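Open day at the Oruden simulation lab, Wumville

Photo gallery
Text: Eero Tikkanen
Monday, March 21, 2022

The spring open day was given over to the simulated kitchen. Visitors watched the manipulation software on the large display in the front room, and the same views were saved during the runs. Everything in the gallery is rendered output. The kitchen has no physical counterpart at Wumville, and the arm exists in the building only as a model file.

The demonstration ran on Dultuter, the in-house scene server, with the Calvo planner on top of it. Kauko Kinnunen operated the console and took questions between runs. The physics step was set to 1000 Hz for the whole day. Rendering was decoupled from it and ran as fast as the graphics card allowed.

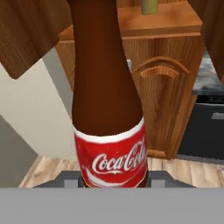
Cola bottle at close range, with the gripper along the bottom of the view. The arched cabinet door behind it is a textured mesh.
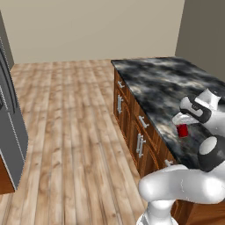
White arm at the kitchen island, with the red cube just above the marble countertop. The refrigerator is on the left.

Reading time: 2 minutes

Notes on the session

The cube is the standard test object. It has flat faces, a known mass and a single color, so a failed grasp can be traced to the planner or to the contact model without much argument. Most of the questions from the floor concerned contact. Kinnunen's answer was that friction is set per object pair and that the values come from a table maintained by hand. The table is due for revision in August.

Bottles are harder. A tapering neck gives the fingers a contact patch that changes with height, and a small error in the approach angle tips the object. The label is a texture with no effect on the physics, although it does affect the vision module, which was trained on scenes with printed packaging in them.

Several visitors asked why the room is furnished at all. The planner receives the full collision geometry, including cabinets, handles and appliances. Drawer and door handles stand out from the cabinet faces and are a regular cause of rejected paths when the arm works low along the front of the island. An earlier version of the scene had plain boxes in place of the cabinets, and results from it did not carry over well.

Lighting is fixed within a run and varied between runs. Reflections on the countertop are left on. They cost render time, but the depth estimate is noticeably worse on glossy stone and switching them off would hide the problem.

The scene file used on the day is 710 MB, most of it textures. A reduced version with 2 texture levels is available on the Oruden download page for anyone working on a laptop. It loads in Dultuter without changes. Calvo needs the collision meshes as a separate archive, and the path to them has to be set in the configuration file before the first start.

Visitors who left an address at the desk will receive the parameter sheet by e-mail. Questions about the friction table should go to Kauko Kinnunen, and corrections to this page to Eero Tikkanen.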